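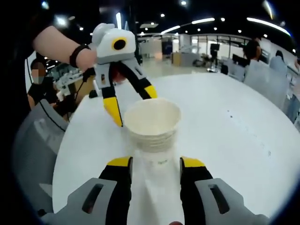
Tips for building a hand-held gripper (and getting it to pick up a paper cup)

I've been building grippers in our shared workshop since May, and I've made most of the mistakes going, so I thought I'd write up the bits I wish I'd had stuck to the wall. The nice thing about a hand-held one is that you are the arm. You get to find out whether your fingers are any good long before you start bolting them on to something with motors in it, and it costs next to nothing to change your mind!

Fingers first, everything else later

Print the housing last. I did mine first, lovely rounded corners and everything, and then had to do it all again when the fingers came out wider than I'd planned. Cut a pair of fingers out of thick card, tape them to your own thumb and first finger, and try picking up the things you want it to pick up. Daft, yes, but you'll learn more in ten minutes than in a whole evening of drawing.

My slots are 5 mm wide and they want to be a smidge over that if your printer runs tight like ours does (the Bilturard in the corner, for anyone who uses the same workshop - it's always tight on the left side of the bed). Run a flat file up and down the slot before you put anything through it. If the finger still catches, rub a candle stub along the edge and work it back and forth a bit.

Bright tips

Do make your tips a different colour from the rest of the finger. Yellow on black is great. You can see where the ends are out of the corner of your eye, and you'll spot straight away if one has twisted round. I glued my first pair on and regretted it. Now they're a push fit with one small screw from the back, so a worn one comes off in a few seconds and I keep spares in an old mint tin.

Paper cups are the best test there is

They're cheap, they're light and they tell on you. Squeeze too hard and the rim folds. Too soft and it slides away. Start with a stack, which has a bit more weight to it and doesn't skitter about so much, then move on to a single cup once you've got the feel.

Come down from above with the fingers wide open, wider than you think you need, and close slowly. If one side touches first the whole lot shuffles sideways, and that's nearly always a finger out of line and nothing to do with your hands. A round table is handy for this (you can get at the cups from any side, and two people can have a go without elbowing each other).

Rocío Ojeda showed me a good one for checking your grip: lift, hold, count to 20, put down. If the cup has crept by the end, your tips want more give. A bit of thin rubber under the tip sorted mine out. Leiva's sell it in sheets, and one sheet has lasted me through 2 pairs of fingers with loads left over.

Cables

Leave a generous loop where the cable leaves the handle, then tie it down just after the loop. I used garden twine for ages before I got round to buying proper clips. And watch where the rest of it goes when you reach across a table, it'll have your cups over before you know it.

Handles

Wrap it in tennis racket tape. Norer do a thin one that doesn't go sticky. Try the handle with your arm right out in front of you as well as tucked in, my first felt lovely close up and horrible at full stretch.

Keep a notebook

I write down every try, just a tick or a cross and a word or two. The set I'm using now, which I call the Grokeck for no sensible reason, has 127 ticks in a row against it. Then I changed the screws for shorter ones and dropped the very next cup, so the long ones are back in and the short ones are in the odds and ends drawer if anybody wants them.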